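Visit report: the Strobel open day in March

Strobel builds small two-armed workstations and the software that goes with them. I went to their spring open day on behalf of our purchasing group, which looks after kitchens and dining rooms in 89 residential homes. We have been asked more than once whether a machine could take over part of the table laying, so I wanted to see the product called Drostimano before we spent any more time on the brochure.

The doors opened at 9. Parking is behind the building and the signs are poor. Coffee was in the lobby, and visitors were split into groups of twelve or so. Ours was led by Detlef Wunderlich from sales, with Nataša Stoyanova from engineering along for the technical questions. She got most of them.

The first stop was the assembly room, where the arms are put together and tested. Each pair runs for 200 hours before it ships. There was a wall of shelves with motors and cable sets, and a bench where returned units are opened up. I asked how many come back. Stoyanova said they had shipped 315 pairs under the current version and that the most common repair was to gripper fingers. A spare set is part of the kit.

After that we went to the demo cells. Drostimano is sold in 2 versions. The basic one is the pair of arms, the bases, the controller and a license. The other adds the enclosure and a week of setup at your site by Karnonard, their service partner. Both use the same software.

The cell we spent the longest at was doing place settings. Everyday tableware is used for this, and I was glad of it, as most of what our homes own is mixed and patterned too. 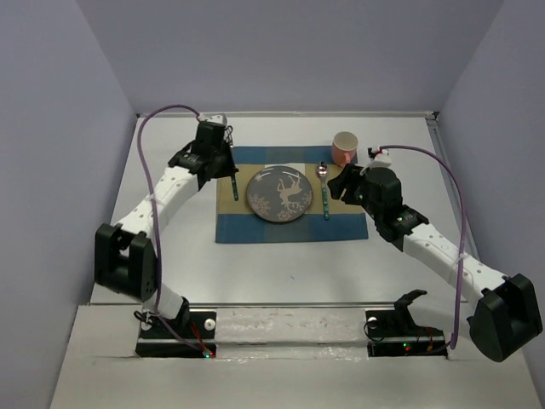 Place setting cell: the left gripper at a utensil beside the deer plate, the right one near the spoon and mug.

Kai Kramer, who runs the demo cells, took questions here. A new table layout has to be taught by guiding the arms through it by hand, and he put the time for a simple setting at half a day. Changing to a different plate of similar size usually needs no new teaching. Glassware is not supported yet. Wet cutlery is not recommended.

My main concern is pace. A person lays a setting faster than anything I saw that morning, and Wunderlich did not argue the point. His case was for long runs with no one standing by — trays for the next day, laid overnight. That would suit our two central kitchens. It would not suit a dining room with residents in it, and the safety paperwork we were given does not cover that use.

The last stop was a talk by Rogério Brito on service contracts. Response time is two working days on the standard plan. Software updates are included for the first year and charged after that. I asked for the price of the second year in writing and have not received it yet.

Lunch was soup and rolls. I spoke with Meinrad Leitner from Floltard, a caterer that has had a basic kit since the fall. He is satisfied with the arms but said the setup took his staff longer than planned, and he would pay for the Karnonard week if he were buying again.

I suggest we ask for a four-week trial of the enclosed version at one central kitchen, using our own trays and cutlery. Strobel offers trials from May, and the fee is taken off the price if we buy. The brochure and the price list are in the shared folder.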